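Working With the Machines: Automation and Daily Work at a Residential Laundry Service
Student project report, Work and Society module

Why we picked this workplace

When our group started looking for a workplace to study, most of us were thinking of car plants and big warehouses, because that is what comes to mind when somebody says "automation." Then one of us mentioned Casix, a laundry and housekeeping service in Cendbridge that looks after 243 rented rooms, and we got curious. Folding and putting away clothes is work nearly everyone does at home, and we wanted to know what happens to the people who do it for a living once machines begin to take a share of it.

We visited in September and talked with staff from the sorting room, the folding tables and the room service team, usually over coffee in the break room (thank you again for all that coffee!). We also handed out a short questionnaire.

What has changed so far

The washing side was automated first. The Buckley sorting line now handles 500 pieces in a morning, up from 370 when it was all done by hand, and the people who used to stand at the bins have mostly moved over to checking, mending and folding. Several told us their backs feel better. A few also said they miss the talk around the bins, and we thought that deserved a place in the report, even though we had no column for it in our tables.

Folding is another story. Cloth bends and slides, and a sock behaves nothing like a shirt. The company's newer project, which the staff call Plavden after the street where it began, has people handle garments with hand-held grippers, so that the handling can be recorded and later used to teach a robot.

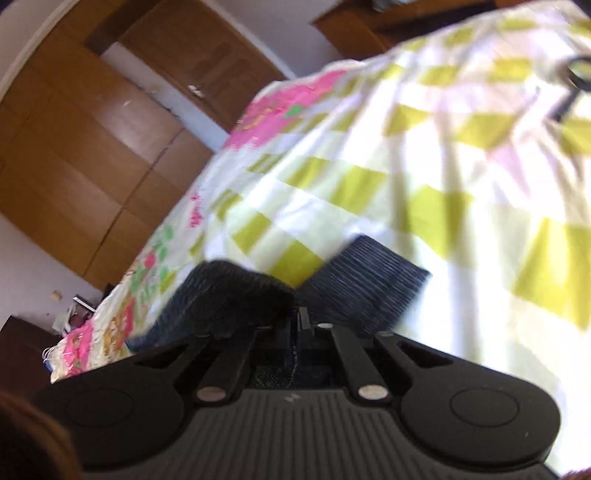 We had expected the workers to feel uneasy about this, and some of them do. One woman put it to us as "teaching my own replacement," and she was only half joking. Others enjoy it a good deal, and like being asked how they do things after years of simply being told to go faster. The work is slower than folding by hand, and the grippers take getting used to, so the two trainers on the project plan short turns with plenty of breaks.

What people asked for most often was a say in what comes next. They want to know which tasks the company hopes to hand over, and whether the time put into training will count toward a better pay grade. Management told us the pay question is still being discussed.

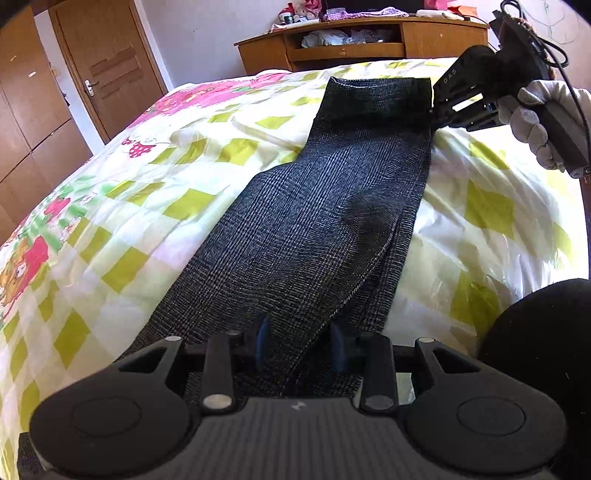 Figure 2. Handling a dark checked garment on a bed with two grippers.

What we would do differently

Our questionnaire leaned too much on yes-or-no questions, and the best answers were the ones people wrote in the margins. We would also have liked to come back in the spring, when the new shift plan will have had time to settle and the folding team will know whether their hours are going to change.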